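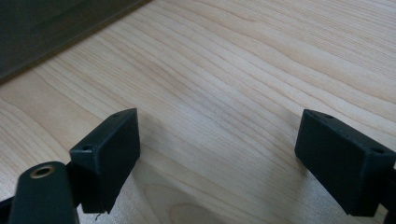
Wood Surfaces in the Home
Handout 3: Reading the Grain on a Tabletop

Welcome back! Last time we talked about where boards come from in the log. Tonight we get to the part I look forward to every term, which is learning to read a tabletop the way you'd read a map. Bring your curiosity and, if you have one, a small flashlight. All of it will make more sense once you've had your nose six inches from a table.

1. What grain lines are

A tree adds a layer of growth every year (in climates with clear seasons, anyway). Part of that layer grows fast in spring and part grows slowly in summer, and in many species the two parts differ in color. Slice the trunk straight across and you see rings. Slice it lengthwise and those same rings show up as lines, waves, arches or ovals, depending on how the blade met them.

So every line on a wood surface is the edge of a layer that wraps around a tree. I find that thrilling! You are looking at years, tilted and stretched out.

2. Why lines bunch up and spread out

Lines crowd together where the cut meets the layers steeply, and they open into broad, soft bands where the cut skims along a layer at a shallow angle. The growing conditions matter too. A dry stretch of years can give you narrow rings, a good stretch gives you wide ones.

Crowded areas tend to look darker, because the darker summer growth is packed closer together. On pale woods this can give a streak of amber or honey in the middle of an otherwise creamy board. Students often take these streaks for stains and go after them with a cleaner. Please don't! Check first whether the streak follows the grain. A spill spreads out in its own shape and usually crosses the lines somewhere.

3. Ovals, arches and detours

Some terms we will use all evening:

Cathedral – the tall pointed arches in the middle of a flat-sawn board.

Straight grain – lines running more or less parallel, typical of quarter-sawn boards.

Wavy grain – lines that wander from side to side as they travel.

Oval or eye – a closed loop. The blade may have clipped a bump or dip in the layers, and it took off the top like the shell of a boiled egg. Lines nearby bend around the loop the way water goes around a rock.

Knot – the base of a branch. A knot has its own rings and often a darker center. An oval with no knot in it is a different thing, so look carefully before you write "knot" on your worksheet.

4. Solid, veneer or printed?

This is the question everybody brings from home, and you can't always answer it from the top alone. Work through these in order.

Look at the edge. On solid wood, lines on the top should carry on over the end of the board in a way that makes sense. With veneer you get a very thin layer on the surface and something else underneath, often hidden by a strip of edging.

Look for repeats. A printed laminate uses a pattern of limited size, so on a big enough table the same swirl may come around again. Veneer can repeat too, when sheets from the same log are laid side by side, but there the copies change slightly from one to the next.

Feel it. Bare or oiled wood often has a little texture. A thick varnish can hide that completely, so smoothness by itself proves nothing.

Look underneath. Get on the floor! The underside of a table is the most honest part of it, and makers rarely bother to dress it up.

5. What the light tells you

Set your flashlight low, almost flat with the surface, and move it slowly. A glossy finish throws back a sharp bright patch. A satin finish gives a soft glow with fuzzy edges, and an oiled surface may show hardly any glow at all. Sheen tells you about the finish and very little about what is under it – a varnished board and a good laminate can look nearly the same under a ceiling lamp.

Then turn the light 90 degrees and do it again. Real wood sometimes seems to shift between light and dark as you move, since the fibers reflect differently from each side.

6. In-class exercise (30 minutes)

Pick any table in the room and work in pairs. Lay tracing paper over a patch 36 centimeters wide and draw only the lines you can follow from one side to the other. Mark the crowded areas with a C and the open areas with an O. If you find an oval, draw the lines on both sides of it and notice how far away they are still bending. Use soft pencil only, and press lightly on the softer tops.

7. For next time

Do one tracing at home, on a table, a shelf or a cupboard door. Write down whether you think it is solid, veneer or printed, and which of the checks in section 4 persuaded you. "Can't tell yet" is a perfectly good answer if you say what you tried.

We start on finishes next week, so bring a soft cotton rag and wear something old.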